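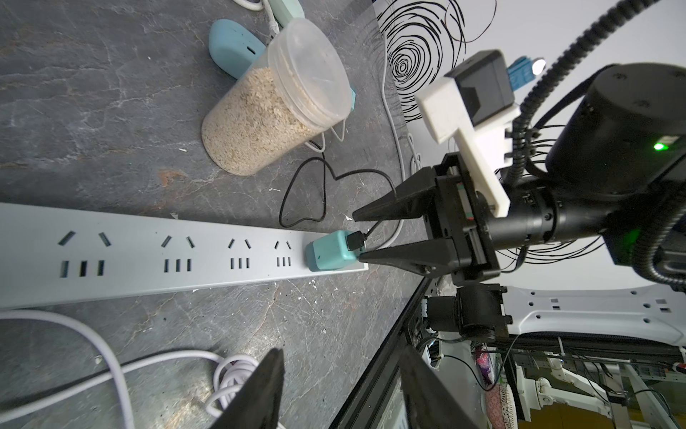 延長コードの端にさした青緑の充電アダプターと黒いケーブル。奥はオーツ麦の入った透明な容器です。

台の上の充電コーナー　写真のページ
更新：2024年12月5日

Stilturaは、私が家の中の小さい場所について書いているページです。前回は玄関のかぎ置き場でした。今回は、台の上の充電コーナーについて書きます。日本語は私の母語ではありませんので、読みにくいところがあるかもしれません。まちがいを見つけた方は、ページの下の連絡用フォームで教えてくださると、とても助かります。

写真は大きい表示でも見られます。文章は写真より長くなりました。短く書く練習もしなければなりませんが、ケーブルの話になると、私はいつも長くなります。

台について

台は灰色の大理石模様です。暗い灰色の上に白い筋が走っていて、さび色のしみも少し見えます。このしみは、こすってもとれません。私は最初とても気にして、レモンの入った洗剤も、重曹も試しました。模様の一部だと考えることにしてから、気持ちが楽になりました。さび色は白い筋のそばで見ると、それほど悪くない色です。

この台で朝ご飯の準備もしますし、パソコンの仕事もします。食べ物と電気の物を別の部屋に分けるのが正しいと本には書いてありました。私の住まいはLidarthorpeの古い建物の二階で、部屋はあまり広くありません。コンセントは壁の低いところに一つあるだけです。引っ越してきた二月には、床の上で携帯電話を充電していました。暗い朝に二回踏みました。それで、延長コードを台の上に上げました。

延長コードについて

白くて長い延長コードを、台の上にななめに置いています。まっすぐに置くほうがきれいに見えると思う方が多いでしょう。私もはじめは壁にそってまっすぐ置きました。そうすると、壁の側にケーブルがたまって、掃除の布が入りません。ななめにすると、両側から布が入ります。毎日拭く人には、こちらをおすすめします。

差し込み口が多い物を選ぶときは、アダプターの大きさも考えてください。私は前に、短くて安い物を買いました。アダプターを一つさすと、となりの口がかくれてしまいました。口の数は足りているのに、使えないのです。今の物は間がよくあいていて、その心配がありません。

使わない口にはほこりが入ります。週に一回、コードを壁のコンセントから抜いて、かわいた筆で掃除します。筆は絵を描くための平たい物で、Kurupという文房具の店で買いました。552円でした。毛がやわらかく、すきまに入りやすいので気に入っています。ぬれた布は差し込み口の近くには使わないでください。

ケーブルの長さについて

私が家で使っているケーブルは、90センチと150センチの二種類です。90センチの物は、台の上で電話を充電するときに使います。150センチの物は、いすに座ったまま使いたいときのためです。長いほうが便利だと思って、前は全部150センチにそろえていました。台の上がケーブルだけになりました。輪になったケーブルは、コップの下に入ったり、マウスに引っかかったりします。

今も、黒いケーブルは大きく曲がって容器のほうへ行き、また戻ってきます。細いケーブルほど、好きな形に動きます。結べば短くなりますが、私はかたく結ぶのは好きではありません。前に、かたく結んだところの中で線が切れてしまったことがあります。外からは何も見えませんでした。電話が充電されたり、されなかったりして、原因がわかるまでに長い時間がかかりました。

それで、やわらかい布のバンドを使うことにしました。Rirkonという名前で売られている、はさみで好きな長さに切れるバンドです。とめるときは、指が一本入るくらいのゆるさにします。夜、使い終わったケーブルだけをまとめて、朝また開きます。この作業を忘れる日もよくあります。忘れた日の台は、忘れた日の台の顔をしています。

食べ物といっしょに置くこと

オーツ麦は、透明な円筒の容器に入れています。高さがあるので、奥のほうに置いても残りの量が見えます。四分の三くらい入っているのが、私にはちょうどよい量です。いっぱいに入れると、ふたを開けるときにこぼれます。小さい薄い粒は、延長コードの上に落ちるとめんどうです。

朝は容器からカップに少しうつして、そのあとですぐふたをしめます。はかりは使いません。カップを持っていくときは、ケーブルの上を通らないように、台の手前を回ります。文章にすると大げさですが、三日くらいで体が覚えました。

牛乳と水は、充電コーナーのある台では絶対に注ぎません。流しの横まで持っていきます。面倒でも、これだけは守っています。お子さんのいる家では、食べ物の場所と充電の場所を、はじめから別にしたほうがよいと思います。私のやり方は、大人が一人で住む部屋のためのやり方です。 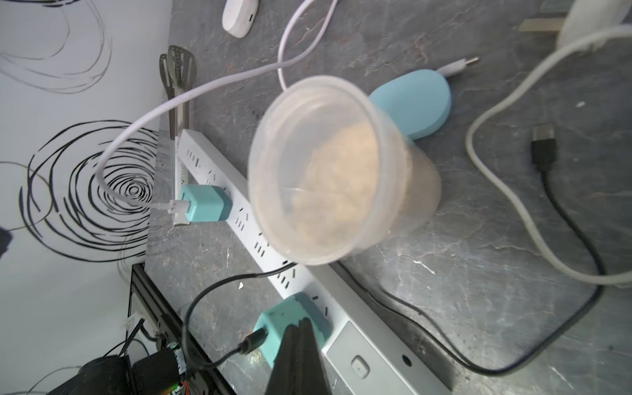
色をそろえると、机やカウンターの上は片づいて見えると、よく言われます。私は、半分は賛成で、半分は反対です。同じ色ばかりだと、急いでいるときに、どれを抜けばよいかわからなくなります。私の母は台所の引き出しを全部同じ白い箱にして、一か月のあいだ、塩をさがして箱を次々に開けていました。私の充電コーナーでは、アダプターは青緑、延長コードは白です。ケーブルは白いのと黒いのがまざっています。上のほうの小さい四角いアダプターには白いケーブル、もう少し下の大きいほうには黒いケーブルをさしてあるので、線をたどらなくても区別できます。電源の四角い白いスイッチは灰色の部分についていて、ここだけ色がちがうのも助かります。

透明なカップについて

カップも容器も透明な物を選びました。ベージュ色の細かい中身が、上からも横からも見えます。透明な物は、汚れも正直に見せます。粉が内側につきますから、毎日洗います。かわかすときは、ふせないで、少しななめにしておくと、内側に水の跡が残りにくいです。

プラスチックのカップは軽いので、ひじが当たるとすぐ倒れます。それでも、石のような模様のかたい台の上では、ガラスより安心です。私はこの町に来てから、ガラスのコップを二つ割りました。三つ目は買いませんでした。

小さい物の置き場所

薄い青色の丸い物は、自分の白いケーブルをつけたまま置いています。ケーブルを外して別の引き出しに入れると、必要なときに、どれがその物のケーブルだったか忘れます。先の金属の部分がほこりをためないように、ときどき見てください。

黒いUSBケーブルは、どこにもささっていない日があります。先が上を向いて台の右のほうにころがっていて、長い部分が手前に輪を作っています。私の規則では「ささっていないケーブルは引き出しへ」です。ところが、このケーブルは毎日使うので、引き出しに入れてもすぐ出します。規則のほうを少し直して、「毎日使う物は台の上でよい」と書き足しました。規則は冷蔵庫に紙ではってあります。書き足しが多くなって、そろそろ新しい紙が必要です。

平たい木の棒は、台の奥の角に置きます。細い木の棒は意外によく使います。容器の底に残った粉をかき出したり、すきまに落ちた物を引きよせたりできます。もちろん、すきまに使った棒は、食べ物には使いません。はしに鉛筆で印をつけて区別してください。コンセントや差し込み口には、木でも金属でも、棒を入れてはいけません。

太い白いケーブルについて

太いケーブルは曲がりにくいです。無理に小さく曲げると、台から浮いてしまい、物を倒します。右側で大きい曲線になっているのは、このケーブルが自分で落ち着く形です。最初は角にそって直角に曲げようとして、テープで台にはりました。夏になるとテープののりがとけて、大理石模様の上にねばねばした線が残りました。とるのに一日かかりました。今はテープなしで、大きい曲線のために場所をあけてあります。

細いほうの白いケーブルは、上からたれて輪になっています。たれているケーブルは引っかけやすいので、私も完全には満足していません。壁にフックをつける許可を大家さんにお願いしているところです。返事が来たら、このページに書き足します。

費用

充電コーナーを作るために買った物は、延長コードと、布のバンドと、筆です。合計で3134円でした。アダプターとケーブルは、前から家にあった物を使いました。容器とカップも前からあります。新しい収納箱も買おうかと考えて、お店まで行きましたが、ふたのある箱の中でアダプターが熱くなるのがこわくて、やめました。アダプターは、空気の当たるところに出しておくのがよいと思います。

毎日の順番

朝、カップを使う前に、台の手前だけを拭きます。昼はさわりません。夜、充電が終わった物からケーブルを抜いて、バンドでまとめます。最後に、延長コードのスイッチを見ます。夜のあいだに充電したい物がある日は、スイッチはそのままです。

一週間に一回は、物を全部どけて、台の全体を拭きます。布はぬらしてから、よくしぼります。延長コードは先に壁から抜いておきます。台が完全にかわいてから物を戻しますが、そのとき、必ず少しだけ前とちがう場所になります。マウスが容器のうしろに行ってしまうのも、たいていその日です。

読んだ方からの質問で多いもの

「延長コードを壁にかけないのですか」という質問を、前のページでいただきました。かける穴がある物なら、壁にかけるのもよい方法です。私の部屋の壁はやわらかくて、ねじが重い物を支えられるかどうか、自信がありません。アダプターをさした延長コードは、思ったより重いです。

「コードのカバーは使いますか」という質問もありました。床では使います。台の上では使いません。カバーの下に粒が入ると、カバーを外して洗うことになり、仕事が一つふえます。

次のページは、窓の下の本棚について書く予定です。本棚の写真は、まだ明るい日を待っています。Lidarthorpeの冬は、昼の三時にはもう暗くなります。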